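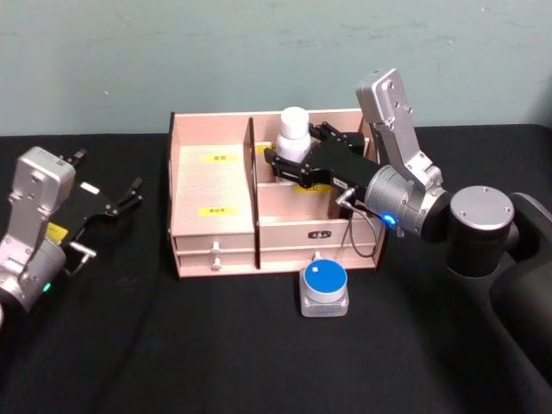
Slide 1. Two arms, one organizer, one white bottle.

Search talks and notes Go

Buying for the bench: what to budget before you buy arms
Speaker notes, Larasati Gunawan, 12 July 2018

Hi everyone, thanks for coming in out of the rain. Leave slide 1 up while people find seats. Start when the doors close.

I love this job on the bench (say so, they'll see it anyway!). Putting a bottle into a box with compartments and drawers sounds like nothing, and it's the best budgeting lesson I've ever had. Point at the right arm, gripper closed on the bottle, right inside the box. Then the left one, jaws open over the cloth. Ask the room: would you have paid for the second arm?

Let them argue for a minute. Hands up for one arm, hands up for two.

My answer is two, if your job list has drawers in it. One arm can steady the box while the other pulls. If your list is all pick and place, buy one and put the rest into grippers. Write the job list first. Arif Lubis made us do ours on paper before he'd let us ring a single supplier, and we crossed out half of it.

Slide 2. The quote and the real cost

Finport quoted us for arms and controllers. Good clear quote, no complaints. Now read out what wasn't on it: spare fingertips, mounting plates, cables, a table that doesn't wobble, freight, training days, and the time of whoever sets it all up. For us that came to 33 per cent on top of the arm price. Pause here, people like to write that one down.

Cables! Look at the thin black one looping down beside the organizer on slide 1. Budget for spares of every cable and every plug. Ours had a lead time of 16 days from Khoo, and you don't want to learn that in the middle of a project.

Slide 3. The cheap stuff

My favourite part. The box, the little yellow labels, the black cloth, the big blue button in front of the drawers. All of it fits under petty cash, and it's what makes the work worth watching. Put a line in for props and let the line be generous. Izzati Siregar runs ours and she gets through it by December every year.

(If short on time skip to slide 5.)

Slide 4. Lease or buy

We leased from Flemance for four months, then bought. Lease if you can't say yet what the reach needs to be. Measure your table with the box on it, lid and drawers open, and take that drawing to the supplier. Mention the Lullirau site, where they bought first and had to move a wall. Izzati Hidayat is happy to talk about it over lunch, she's down the front.

Slide 5. Questions to ask a supplier

Who fixes it, and where does it go to be fixed?
What do the lights on the wrist mean, and is that in the manual?
Can we buy fingertips one pair at a time?
What does year 2 cost?

Take questions. Suryani Goh has the spreadsheet template, email her for a copy. Handouts are on the table by the door, please take one each as we only printed enough for the bookings.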